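4.2 The open-day demonstration at Brovley

The Zivar demonstration was part of the August open day at the Brovley building. It ran in blocks of 50 minutes, with a break between blocks to check the recordings. A total of 89 visitors attended, and all of them were invited to handle the grippers after watching the operators. The visitor attempts were stored apart from the operator recordings and are not included in the 2,777 episodes used for training in Section 5.

We kept the setup close to the one used in our regular sessions. A low table was covered with white paper, and household and desk items were set on it. Each gripper carries its own camera, and the view from that camera was shown to visitors on a screen between attempts. Many visitors asked about the stretches of a recording in which the fingers are open and no object lies between them. These stretches are kept in full, as the approach to an object is part of what the policy has to learn.

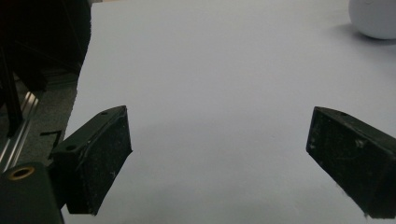 Do visitors need any training before they can use the grippers?

Most people managed a simple grasp after a short explanation and one practice attempt. Tasks for two hands took longer, and we asked visitors to watch an operator do them first.

The two-handed task was explained in the same way in every block. The operator holds one gripper in each hand and works from the near side of the table. We told visitors to keep the marker plates clear of their sleeves and to let the cables hang loosely over the hand.

Figure 4. Both grippers held over the paper, with a pink block resting in a small white oval container between them.

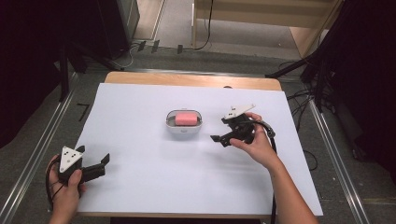 4.3 Grasping and visitor feedback

Visitors filled in a short form before leaving. Together the forms gave us 258 separate comments, which were sorted by topic following the scheme of Butkienė. The largest group concerned grip force. Visitors had no clear sense of how hard they were pressing and tended to squeeze more than the operators did. The second group concerned the wrist view, in which a held object can hide much of what lies behind it. With a pink block upright between the fingers, for example, most of a computer mouse on the table is out of sight.

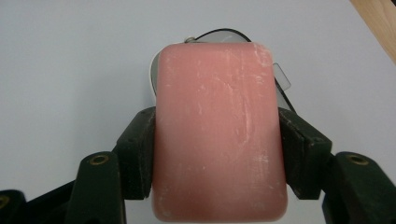

Page last modified: August, 16:40

The overhead view was found easier to follow by visitors who had not used either gripper. Those who had tried a grasp themselves were more likely to prefer the wrist view. We did not record age or occupation, so we can't say whether prior experience with similar tools played a part.

Two changes were made after the open day. The practice attempt is now a fixed part of the instructions, and the Ukimar viewer shows both wrist views next to the overhead view. The feedback form was left as it was so that later visits can be compared with this one.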